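Laltura opens second repair and sorting centre in Sandon

Aug 21, 2023

Household goods charity Laltura has opened a second repair and sorting centre at the former Eichhorn printworks in Sandon, giving residents on the eastern side of the town a place to bring small items that would otherwise be thrown away.

The new centre will accept haberdashery, craft supplies, hand tools, kitchenware, stationery and small storage items. It will operate alongside the charity's existing premises on Vismont Road, which will keep its present opening hours and will remain the only site able to receive furniture and electrical appliances.

Laltura signed a five-year lease on the ground floor of the Eichhorn building in the spring. Building work was completed in July and included a new level entrance from the yard, replacement lighting, two accessible toilets and a separate room for evening classes. The original loading doors have been kept and repainted in their former dark green.

Keabetswe Potgieter, Chief Executive of Laltura, said: "Our Vismont Road site was never designed to handle small goods in any quantity. Boxes of buttons, screws and beads were being stored in corridors for months before anyone could look through them. Sandon gives us the room to sort these items properly and return them to people who will use them. I would like to thank our neighbours for their patience during the building work, in particular while the yard was closed to vehicles."

Items brought to the centre are checked at the front desk, weighed and passed to the sorting tables. Goods in working order are grouped by type and offered for sale in the centre's shop or supplied free of charge to schools, community groups and care homes in the area. Items in need of attention are set aside for the weekly repair sessions, which are open to the public and require no booking.

The centre has space for 1,000 storage containers on fixed shelving, arranged so that schools and groups may reserve materials in advance. A printed catalogue will be available from the front desk, with a revised edition to follow each term. To date, 79 local groups have registered to receive supplies under the scheme – registration remains open and carries no fee.

A programme of evening classes will begin in the autumn. Subjects confirmed for the first term are basic sewing repairs, sharpening and care of hand tools, bookbinding for beginners, and making and mending jewellery. Places are limited by the size of the classroom and will be allocated in the order in which applications are received. Reduced rates are available to students, pensioners and those receiving income support.

Keabetswe Moodley, Centre Manager at Sandon, said: "Many people have a drawer or a tin at home full of small things they do not want to throw away but will never use. We are pleased to take them, mixed or sorted. We would ask only that glass is wrapped and that needles and blades are placed in a closed tin and labelled – our front desk can supply labels on request."

The centre is unable to accept paint, solvents, batteries, medicines, food or upholstered goods. Donors who are unsure whether an item is suitable are advised to speak to the front desk before travelling. Large deliveries, including those from house clearances, should be arranged in advance so that the yard gates can be opened.

Free parking is available in the yard for up to 30 minutes while goods are being unloaded. Cycle stands have been installed beside the main entrance.

Notes to editors

Laltura is a registered charity working to extend the life of household goods. Interviews with Keabetswe Potgieter and Keabetswe Moodley, and visits to the Sandon centre, can be arranged through the Laltura press office.

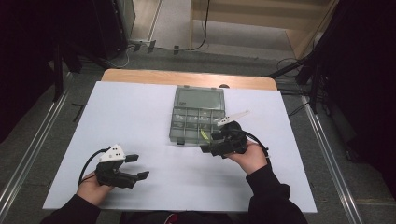
Small items in a compartment organiser.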